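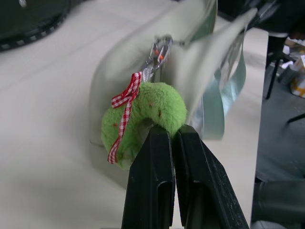 A lime-green plush ring, short pile, with a few tiny orange specks.

Aviswood mill open day

We got to Karnmont just before 10, which turned out to be smart, because by lunchtime the line for the Aviswood mill ran all the way back past the bike racks. The mill opens its doors once a year, in October, and I've wanted to go ever since I started sewing stuffed animals for my nieces (the first one was supposed to be a bear and everyone called it a potato). Pile fabric is such an everyday thing and I had no idea how it was made!

The tour starts in the yarn store, a long brick shed that smells of cardboard and machine oil. Cones are stacked by shade up to the ceiling, and the color book on the front desk runs to 492 shades. I could have stayed there all morning. Our guide let us pull samples, and I came away with a little bag of mustard and rust ends that I have no plan for whatsoever.

Then comes the knitting hall, and wow, the noise. They hand out ear plugs at the door and you need them. There are 8 circular machines in a row, each one taller than me, and the fabric comes down out of the middle as a tube, turning slowly as it goes. The oldest is a Rastogi that still gets used for short runs. It has a brass oil cup on the side that somebody obviously polishes.

After that it's on to shearing and brushing. Fresh off the machine, the pile is all different heights and looks like a bad haircut. It goes under a spiral blade, then over the brushes, then back under the blade. We were allowed to feel a piece from each stage with our eyes closed, and the difference between the second pass and the third was huge. Shorter pile is harder to do well, we were told, and shows every mistake.

The finishing room was closed for part of the day, so we went to the cafe and came back. Get the leek pie. Seriously, get two.

The remnant shop is across the yard and it's cash only. Everything is sold by weight. I bought three yards of gray short pile and a bundle of offcuts, and then stood in line again for a piece of cream that I'd put back the first time.

Getting there: the Fimden bus stops right outside the gate, and the last one back leaves at 5:40. Parking is in the field behind the chapel. Wear flat shoes, the knitting hall floor is slick.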